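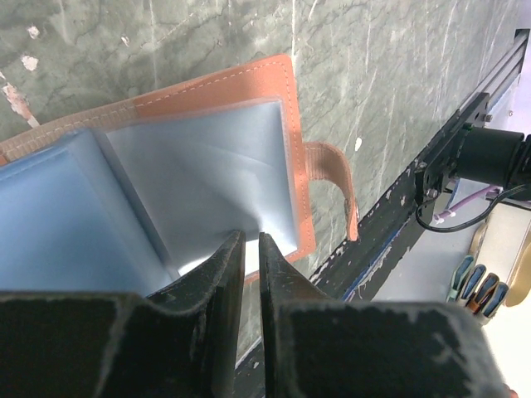 Figure 1. Open folder, tan-orange cover.

Arranging Synthesized Game Music for a Small Orchestra: The Nostine Suite

Final project report, Music Technology and Performance
Sidra Yousafzai and Mahlet Abdella

1. Summary

We arranged four pieces from the soundtrack of the game Nostine for a student orchestra of 19 players and performed the result twice in May. The original music was made entirely with software synthesizers and has never been published as sheet music, so the first half of the project was transcription. The second half was arranging, rehearsal, and a short audience survey. The finished suite is 152 bars long. We collected 115 completed survey forms from the two performances.

This report covers how the transcription was done, what we changed for live players, how rehearsals went, and what the survey showed. The full score and parts are in Appendix A.

2. Background

Concerts of game music usually draw on scores that were written with an orchestra in mind, or on older melodies that are well known enough to survive any treatment. Nostine is neither. Its music is slow, layered, and built from sounds that have no direct match among acoustic instruments. Mahlet had played the game and kept a list of cues she thought would work on strings. Sidra had not played it and worked only from the audio for the first month. We decided to keep it that way on purpose so that one of us would be judging the music without the game attached to it.

We also considered the music from Ziduveck. It has stronger tunes and would have been easier for the brass. We dropped it when we found that most of the cues are under a minute and loop, and we did not want to spend the project writing bridges between loops.

The composer gave us permission by email to arrange and perform the four cues at the college, with no ticket sales and no commercial recording. A copy of the permission is in Appendix C.

3. Transcription

We transcribed by ear, using Rind to slow the audio down without changing the pitch. Rind also has a feature that guesses chords. It was right often enough in the "Harbor" cue to be useful. In "Under the Stairs" it was wrong nearly everywhere, since that cue has a detuned pad running through it and the software kept hearing the detuning as extra notes. We turned the feature off after that.

Each of us transcribed all four cues separately and then compared. Where we disagreed, we went back to the audio together. Most disagreements were about inner voices. There were also several about meter. Sidra had written "Harbor" in 6/8 and Mahlet had written it in 3/4. We settled on 6/8 because the bass pattern groups that way, although our conductor told us later that she was beating it in three for the last page anyway.

One low part in "Lanterns" could not be heard clearly enough to write down. We wrote a new cello line there. It is marked in the score with an asterisk.

4. Arrangement

The orchestra had ten strings, four woodwinds, three brass, one percussionist, and a pianist. The number of players was fixed before we started, and we could not add a harp, which both of us wanted.

The main problem was sustain. A synthesizer pad can hold a chord for forty seconds without a break, and wind players cannot. Our first draft of "Under the Stairs" gave the pad to the clarinets and horn, and it fell apart at the first reading. In the second draft we moved the chord to divided violas and cellos with staggered bow changes and used the winds only to color the start of each new chord. This worked better but made the cue quieter overall, so the flute solo was brought down from mezzo-forte to piano and moved up an octave.

The second problem was attack. Many of the Nostine sounds begin with a soft click, and without it the rhythm loses its edge. We tried pizzicato, col legno, and piano harmonics. Pizzicato doubled with the top of the piano was the closest. Col legno sounded good in the rehearsal room but could not be heard past the third row in the hall.

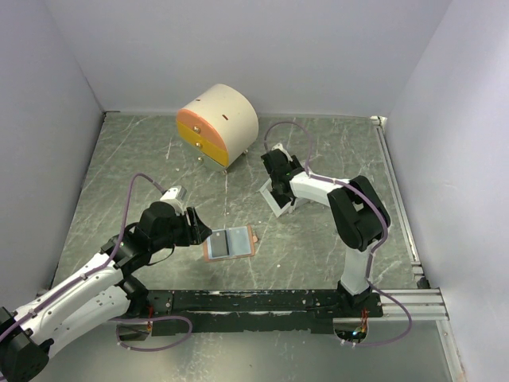
The third problem was the ending. In the game the final cue does not end. It fades when the player leaves the area, and the fade can come at any point. We wrote three endings and tried all of them:

Ending 1: a written fade, with desks dropping out one at a time.
Ending 2: a held chord with the piano repeating the opening figure.
Ending 3: a hard stop on the last beat of the phrase.

The players liked Ending 3. We used Ending 1 in the first performance and Ending 2 in the second. Ending 1 left the audience unsure when to clap, and there is a long silence on the recording before anyone does.

5. Rehearsals

We had six rehearsals of ninety minutes. Two of these were shared with the wind quintet, which had its own pieces to prepare, so our time with the full group was shorter than planned. Parts were handed out at the first rehearsal. They contained more mistakes than they should have. The worst was in the second violin part for "Lanterns," where a page had been exported from an older draft and was four bars short. A corrected set was ready by the third rehearsal.

The horn player asked for more rests and was right to. The original part had her playing for 38 bars without a breath longer than a quarter note. We gave half of that to the trombone.

Tempo was the other issue. The game audio is locked to a click, and our score gave exact metronome marks taken from it. At those tempos the live version of "Harbor" dragged. We tested it with and without a click track. Without the click the group naturally settled a little faster, and everyone including the two of us thought it was an improvement. The metronome marks in the final score were changed to match.

6. Performances and survey

Both performances were in Zenar Hall, as the second half of a mixed program. The first was at 1 p.m. and the second at 7:30 p.m. The evening audience was larger.

The survey had five questions and was printed on the back of the program. We asked whether the listener had played Nostine, which of the four movements they preferred, whether any movement felt too long, whether they would attend another concert of game music, and for any other comments.

Most people who returned a form had not played the game. "Harbor" was the preferred movement in both groups. "Under the Stairs" was marked as too long more than any other movement, but only by people who had not played. Among those who had, several wrote that it was too short, and one listed the places in the game where it plays. We had expected players of the game to be harder to please, and their comments were on the whole more generous.

The comments also included complaints about the temperature in the hall and a request for larger print in the program. We agree about the print.

7. Limitations

People who stayed to fill out a form after a concert are more likely to have enjoyed it, so the results should not be read as a fair sample. The two performances also used different endings, and we did not mark the forms to show which performance they came from. That was an oversight. We can separate some of them by the ink color of the program, which changed between printings, but not all.

We had no recording of the first performance from the hall itself, only from the balcony, and the balance on it favors the brass.

8. Division of work

Sidra Yousafzai: transcription, string writing, parts, corrections to parts, section 3 and section 4 of this report.
Mahlet Abdella: transcription, wind and brass writing, permission, survey design and entry, all other sections.

9. Further work

The suite could be extended with two more cues that we transcribed but did not arrange. Both are mostly percussion and would need at least three players. The asterisked cello line in "Lanterns" should also be checked with the composer, who has offered to send us the separate audio tracks for that cue.

Appendix A: Score and parts
Appendix B: Survey form and responses
Appendix C: Permission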